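The cell was in a kitchen in Neagu, and it had been drifting since September. Fault 167 again: right gripper, position error. The technician from Wundico logged in at 6 and jogged both arms to the counter, with the lavender bowl and the steel one as reference points.
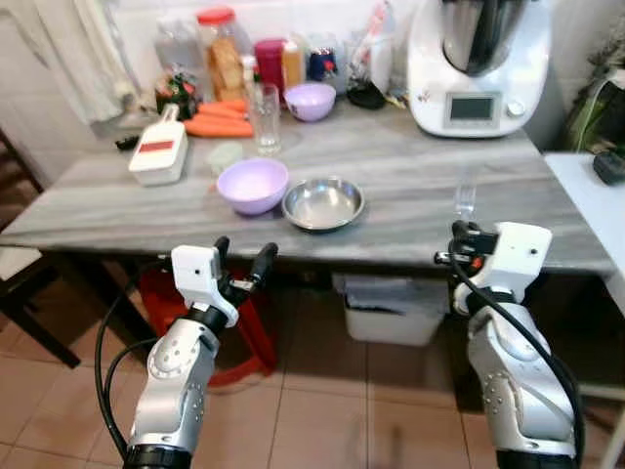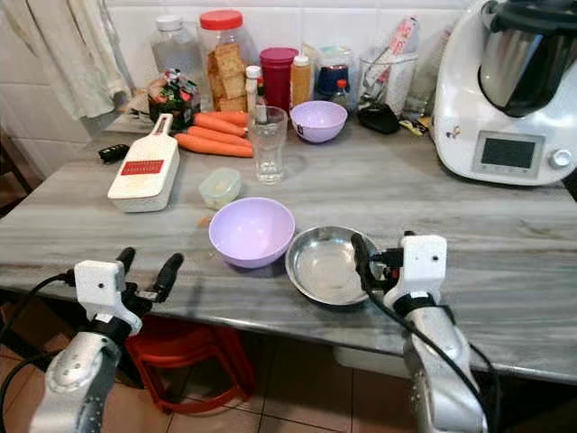 The offset read 2 mm. She cleared it, checked the cable slack at each wrist and ran the homing routine 26 times. Fault 167 came back on the last run. She ordered a new encoder from Tovier and left the arms locked.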